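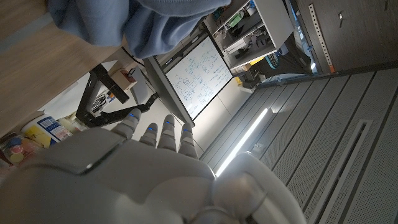

Workshop notebook, Susbridge, June 2019
Sorting bench: fabrics, cups, bottles

Good day on the bench! I finally got a proper run at the sorting drawers and I think we have the bones of a system that Siu-ming and Yao-tsung can use without me hovering. Writing it all down before I forget, in no sensible order.

Fabric first. The light blue is my favourite thing in the whole kit at the moment. It creases beautifully and keeps the crease, which the grey jersey from Tsao never did (you'd drop it and it went flat like a pancake). I tried three ways of leaving it: folded in quarters, rolled, and simply bunched up. Bunched is the one people find hardest to sort and the one that looks most like a real house, so I want more of that. Kwan-ho says his whole bedroom is that category.

Washed the spare fabrics at 40 with no softener. Softener makes everything slippery and it took two rinses in May to get it out again. Please don't.

Cups. The bright plastic ones are a joy, and cheap, and they survive the floor. Two problems all the same. They stick together when stacked tightly, and then you pull one and get three. Hsiu-ying's fix is a strip of paper tape folded over the rim of every other cup, and it works a treat — I pulled 25 apart one after another with no jams. The tape looks scruffy, though, so I'd like to try a dab of something clear on the inside before we commit. Second problem, the pinks and oranges go very close to each other under the warm lamp. Fine by the window. I've swapped the bulb for the cooler one from the store cupboard and will see whether anyone complains.

Bottles. Empty ones roll and tip if you so much as breathe on the table, so Braulio has been part filling them with rice. I weighed a few lots and settled on 63 grams of rice, enough to keep them upright and still easy to lift. Lids glued. Don't use water, we had a leak in the Lestari crate and lost half the cardboard in it, and the smell was something else.

Cardboard boxes: small ones are holding up far better than I expected. The corners go first, then the flaps. I've started putting a pencil tick under the flap each time a box has been through a full sort, and the toughest is on 81 and still square! I had it down for the recycling weeks ago. The thin white ones from the same order gave up very early and I won't buy them again.

Table. Wiped down the wood with a barely damp cloth, then dry. There's a ring near one corner from somebody's tea which I've been at with a bit of oil and a soft rag, and it's fainter but not gone. Will have another go. Could everyone use the mats by the kettle, they're there for a reason and they're quite nice mats.

Tried a new order for laying out as well. We used to put the hard things down first and throw the cloth in last, which meant the cloth always landed on top of something and hid it. Cloth first is much better. You get it where you want it, then the cups, then boxes, then anything with a label turned whichever way it falls. Took me a few goes to stop tidying it as I went (my mother's fault) but by the afternoon it felt natural and the layouts had far more life in them.

The Clernorora list arrived too. They want kitchen and laundry things mixed on one surface, a bit like a Sunday evening before anyone has put anything away. I love this. It's over 4,000 layouts in total if we do every combination, so we shall have to pick. My vote is to drop the ones with only a single object and keep everything with fabric in it. Hsiu-ying wants to keep a few of the simple ones for new starters, which is fair.

To do
- clear dab on cup rims, leave overnight, test
- more soft fabric in plain colours, no grey jersey
- rice: we're nearly out, Braulio to buy the big bag
- labels peeling on the older bottles, re-stick or retire
- ask Yao-tsung where the yellow lids went
- tea ring, second coat

Drawers are marked on the front now in thick pen. Bottom one still sticks, so lift and pull.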